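Wipes for cleaning out a cooler, yes or no?

pinecone_dad
Joined: December
Posts: 54

Back from Manduvwood last night and the cooler smells like a bait shop. I usually hose it out and leave the lid up, but my brother-in-law swears by plain old wet wipes. Anybody do this? It's a Kisow, the big one, and I paid $360 for it so I'd like to not wreck it.

rustyhinge
Wipes won't hurt it but they won't fix the smell either. Baking soda and warm water, leave it 20 minutes, rinse. Pull the drain plug too. The gunk lives in there.

mamabear_camps
I'm gonna disagree with rusty a little. I've wiped mine down after every trip for 3 years and it smells fine! The trick is doing it the same day, before you even unload the tent. If you wait a week, sure, you need the baking soda.

rustyhinge
Three years of wiping perfume around, lol. Mine's a Vogler and the gasket held on to that flowery smell all summer. My sandwiches tasted like a nursery.

mamabear_camps
So buy unscented?? I dumped out my camp bin on the bed this morning to repack it and there's always a pack in there, they do hands, the stove, the dog, everything.

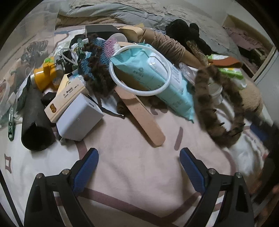
And the Manduvwood sites on the lake side don't have a water spigot anyway, so good luck with your warm rinse out there.

pinecone_dad
We were on the lake side, can confirm, no spigot. Trying the baking soda tonight and I'll pull the plug. Has anyone used the Ument spray?

rustyhinge
Once. Save your money.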